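Search this manual Enter keyword Go

Corkivico Disclosure Register: Administrator's Guide

Section 3. Setting up the gifts and hospitality register

Last updated: October

Read Section 2 first if you have not yet created user accounts. You need an administrator account to follow the steps in this section. Reviewers can see most of the screens described here but cannot save changes to them.

The register holds every gift, meal, trip, ticket or favor that a public official or employee has been offered by an outside party, whether or not it was accepted. Entries can be released to auditors, prosecutors or the public, depending on the law that applies to your office. Corkivico does not decide what is lawful. Ask your legal department for the limits before you start, and have them in writing.

3.1 Before you begin

Collect the following:

- the current gift rule or code of conduct for your office
- the value limit for a single item and the limit for one source over a year
- the names of the people who will review entries, and of at least one deputy
- a list of registered lobbyists, if your office is required to match entries against one
- the retention period for closed entries

Note: If your office shares an installation with another agency, each agency sets up its own register. Limits do not carry over from one to the other. A member of staff who works for both has to file in both.

3.2 Creating the register

1. Sign in and open Administration > Registers.

2. Select New register. Choose the type Gifts and hospitality. The type cannot be changed after the first entry has been filed.

3. Type a name for the register. The name is printed at the top of every report and every export, so use the full name of the office.

4. Under Jurisdiction, select the level of government. If you choose Municipal, the field for the council district opens. Leave it blank for staff who are not attached to a district.

5. Set the start of the reporting year. For most offices this is the same as the fiscal year.

6. Select Save as draft. The register is now visible to administrators only.

Caution: Do not select Publish at this point. A published register accepts entries at once, and entries filed before the limits are set will not be checked against them later. They stay in the register with the status Not tested.

3.3 Setting the value limits

1. Open the draft register and go to the Limits tab.

2. In Single item, type the amount above which an entry must go to a reviewer. The field is empty when the register is created. The examples in this guide use 80.

3. In Yearly total per source, type the highest total that one person may receive from one source during the reporting year.

4. Under Source, choose whether a company and its employees count as the same source. With Group by company switched on, a lunch paid for by a sales manager and a ticket sent by the head office are added together. With it switched off, they are counted separately.

5. Under Cash, choose Always refer. The other setting, Treat as goods, is kept for older installations and should not be used in new ones.

6. Select Save.

Amounts are in the currency of the installation. When a filer types a value in another currency, the register converts it at the rate for the day the item was offered. The original amount is kept and can be seen by selecting the small arrow beside the value.

Note: The limit test is run when an entry is filed and again when it is edited. It is not run when you change the limit itself. To test older entries against a new limit, use Tools > Retest. Retesting 133 entries, the number in the practice database, takes around 2 minutes on a standard server. Filers can continue to work while it runs, but reviewers should wait for the message Retest complete before closing anything.

3.4 Item categories

The register comes with a list of categories. You can rename them, hide them or add your own. You cannot delete one that has been used.

Meals and drinks. Use for anything eaten or drunk in the company of the person paying. Food baskets and bottles delivered to the office belong under Goods.

Travel and lodging. Each leg of a trip can be filed on a separate line. Filers must state who made the booking, even if they paid part of the cost themselves.

Tickets and events. The value is the price printed on the ticket. For boxes and suites with no printed price, the filer types the price of the nearest comparable seat and checks Estimated.

Goods. Everything that can be picked up and carried away, including promotional clothing. If your rule exempts items of small value, set the exemption under Limits > Small items and state it in the help text, which filers see beside the form.

Favors and services. Legal advice, home repairs, use of a vehicle, a reference for a relative, and similar. The value field is optional in this category. The description field is required.

Employment offers. Any offer of present or future work from a party that has business with the office. These always go to a reviewer, whatever the limits say.

To add a category:

1. Go to Categories > Add.

2. Type a name and a help text. Keep the help text short. Long texts are hidden behind a link on phones.

3. Select the fields that a filer must complete.

4. Select Save, then move the new category up or down the list with the arrows.

3.5 Assigning reviewers

Every register needs a lead reviewer and a deputy. The system will not let a person review an entry that they filed, or one that names them as a witness.

1. Go to Reviewers and select Add.

2. Search for the account by last name. If it does not appear, the account has not been given the Reviewer role. See Section 2.

3. Set the order in which reviewers receive entries.

4. Under Conflicts, enter any department, company or person whose entries this reviewer must not see. The reviewer is asked to confirm the list at first sign-in.

5. Under Time limit, type the number of working days before an untouched entry moves to the next reviewer. The usual value is 3.

6. Repeat for the deputy.

Caution: The Conflicts list is itself a record. Every change to it is logged with the name of the administrator who made it. The log cannot be edited, and it is included when a court or an auditor orders a full export.

If all reviewers are excluded from an entry, it goes to the outside contact set under Administration > Escalation. In the Phromma edition the contact is entered by the supplier during installation. To change it, write to the edition manager, Chaiwat Siriwan, from the address registered for your office. Changes requested by telephone are not made.

3.6 Matching against a lobbyist list

This step is optional. Skip it if your office is not required to match entries.

1. Save the list as a CSV file. The first row must contain the column names.

2. Go to Matching > Import and select the file.

3. Match the columns in your file to the fields on the screen. Family name and Employer are required. Registration number is recommended, especially for common names.

4. Select Test import. Rows with errors are listed in red. Correct them in the file and import again; they cannot be corrected on the screen.

5. Select Import.

A match is only a sign that two names are alike. It puts a gray flag on the entry and notifies the reviewer. It does not change the status of the entry, and the filer does not see it. Reviewers must record the reason each time they clear a flag.

Lists in the Farkedia format can be imported without matching the columns. Choose the format from the menu before you select the file. Fovencombe files have to be converted to CSV first.

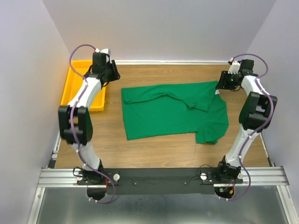
Partly folded green t-shirt on a wooden tabletop, with a robot arm on either side.

3.7 Filing a test entry

File at least one test entry in each category before you publish.

1. Open the draft register and select Test mode. A yellow bar is shown across the top of the screen.

2. Select New entry. Choose the Goods category.

3. In Offered by, type a name and an employer.

4. Type a value above your single item limit.

5. Under Outcome, choose Declined, Returned, Accepted or Passed to the office. If you choose Returned, a field opens for the date of return and the method.

6. Add an attachment if you wish to test uploads. Letters and receipts should be scanned as PDF.

7. Select File.

8. Sign in as the lead reviewer and check that the entry has arrived with the status For review. If it has gone straight to Closed, go back to 3.3 and check that the single item limit was saved.

9. Repeat with a value below the limit. This entry should close without review.

Note: Test entries are removed when you leave test mode. Notices sent during the test are not recalled, so tell your reviewers beforehand.

3.8 Publishing the register

1. Leave test mode.

2. Open Summary and read through the settings. Items marked with an orange triangle are incomplete.

3. Select Publish, and type your password when asked.

4. Send filers the address shown on the confirmation screen.

After publishing, you can still change limits, categories and reviewers. You cannot change the register type or the start of the reporting year. If either is wrong, close the register and create a new one. Entries already filed stay in the closed register and must be kept for the full retention period.

Caution: Do not remove or overwrite an entry because the filer has left the office or has withdrawn it. Use the status Withdrawn, which keeps the text. If you have received notice of an investigation, switch on Legal hold under Administration > Retention before making any other change. Legal hold stops all scheduled deletion until a second administrator releases it.

For public reports and the redaction of home addresses, see Section 4.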